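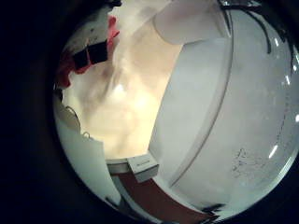 Notebook 2, p. 9

January 15, 2019
Entered by: textiles bench, Andport

Cloth day! Been looking forward to this one. The red fabric is up and hanging in folds by the white cabinet, and I like how it drapes - soft bends, no hard creases where it turns. The little metal hook on the white wall or cabinet stays where it is, please don't move it, I want to try the orange on it next.

The orange is the Plellik cotton, off the short roll. Washed before I cut it, edges left raw. It takes a crumple beautifully and then keeps it, which the Bronolska sample never did (that one just slid flat again, very dull). Laid it out on the pale wood table in the open room, because the fine creases show up so much better against that grain than on the gray mat.
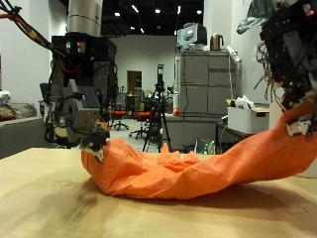
Orange cloth, left end down, right end raised.

Look at that curve coming up off the table! The bunched part is in the middle and the long end twists. I'd guess the twist follows the weave, but I want to see it with the cloth turned a quarter before I write that down as anything.

Kováčik still has more than 1,100 meters of the same cotton in other colors, so we can go on with this into March if we like. Ask for the dark blue.

To do: iron the orange flat, pencil a line along the grain, repeat. Find the good scissors. Lint roller for the table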